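Gripper and Controller Comparison for Small Assembly Tasks
Second progress report to the Georgiev Fund
Prepared by Costel Tomić, Drerkstead workshop

1. Where we are now

In the first report we promised three things: to finish the enclosure, to choose the task board, and to begin the comparison of the two grippers. The first two are done. The third has started and is a little more than half finished. I explain the delay in section 4.

The question of the project has not changed. We want to know if a low-cost servo arm can do the small hand operations that our partners in Prerside now do by hand when they check control panels: pressing buttons, moving sliders, flipping switches, turning knobs and handling test probes. We compare two grippers and two controllers on the same arm. For this report I write mostly about the grippers. The controllers are only compared on the button and switch tasks so far.

2. What was tested

Gripper A is the one that was supplied with the arm. It has hard, straight fingers. Gripper B was made in our workshop after a drawing from the Dillumico project, with a soft pad on the inside of each finger and a narrower tip. Both are fixed with the same bracket, and the change from one to the other takes us several minutes, including the calibration of the zero position.

Controller 1 plays back recorded positions and does not correct them. Controller 2 uses the camera picture to correct the last part of the movement before contact.

We made 148 trials that count for the comparison. Trials that we stopped ourselves, for instance after a servo warning, are not in this number. Of the 148 trials, 66 were made with gripper B, and the rest with gripper A. The numbers are not equal, and I would like them to be closer before we publish anything.

3. Results by task

Buttons. Both grippers can do this task well. The arm only needs to push with closed fingers, so the form of the finger has little influence. Controller 1 sometimes pushed on the side of a button when the board was placed back a few millimeters away from its mark. Controller 2 did not have this problem, but it is slower, and the operator must wait for it before each contact.

Sliders. Here gripper A was a disappointment. The knobs are small and the hard fingers slip off when the movement along the track begins. With gripper B the hold is better. We also tried to push the knob with one finger and not grasp it at all, and this worked with both grippers. I think pushing is the right method for the sliders and we will use it from now on.

Toggle switches. The levers are short and stand one in front of the other, so the gripper can touch the second switch while it moves the first. This happened with both grippers, more often with A, which has the wider tip. We changed the approach angle and the problem became smaller, but it did not disappear.

Knob. Turning the knob is the task where the wrist of the arm is the limit, and not the gripper. The wrist cannot make the full turn in one movement. The operator program now lets go, turns back and takes the knob again. It looks clumsy, but the pointer arrives at the requested number in most trials.

Probes. This is the most difficult task and it is not ready for a comparison. The wires are thin, and they pull on the probe when the arm lifts it. We have made 30 practice trials, which are outside the 148. I do not give a success rate for them, as we changed the method several times during the practice.

4. Delays and problems

The enclosure was finished later than planned. We had first mounted the arm at the side of the table, and the shoulder joint came too close to the wall when the arm reached over the far end of the board. The mounting was changed so that the arm comes down from above. After this all recorded positions had to be made again, and this cost us most of the time we had reserved for the probes.

We also lost 2 servos. One failed in the wrist and one in gripper A. The spare parts were paid from the materials budget, and there is no need for additional money in this period.

A smaller problem is the light. The white walls reflect the lamp, and the camera sometimes takes the shine on a button cap for the edge of the button. We put a paper diffuser on the lamp – a simple solution, but it is enough for now.

5. Present setup

The board stays on the white tabletop between the white walls, with the buttons and sliders at the left end, the two switches in the middle, and the knob and the four probes at the right. The most delicate work is at the right side, where the gripper has to come down near the probes and their wires.

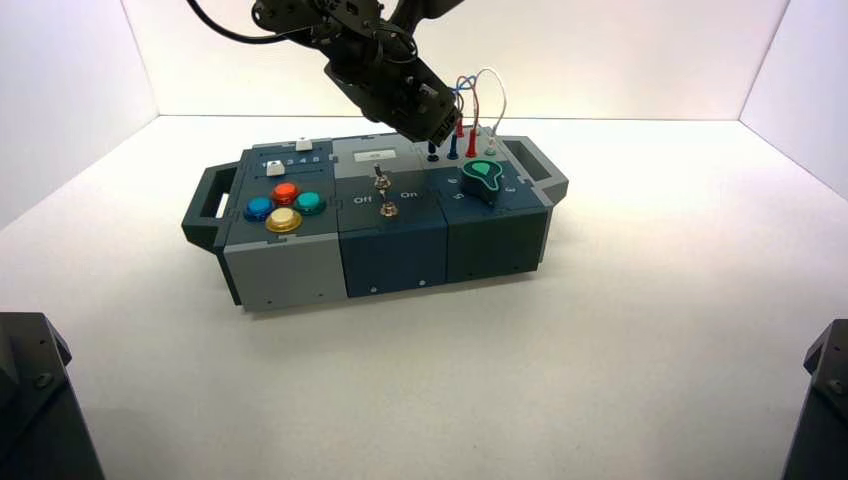
6. Plan for the next period

Until July we will do the following work:

Repeat the slider and switch trials with gripper B, so that both grippers have a comparable number of trials.

Fix one method for the probe task and test it with both grippers.

Run controller 2 on the knob and on the sliders.

Send the drawings of gripper B to Prerside, as they asked to make one copy for their own bench.

7. Request to the fund

We ask for your agreement to move the remaining travel money to materials. The visit to Prerside can be replaced by a video call, and the money would be better used for a second set of finger pads and one more wrist servo. The total of the budget stays the same. If you agree, a short written confirmation is enough for our accounting.

The trial log and the table of expenses are sent together with this report.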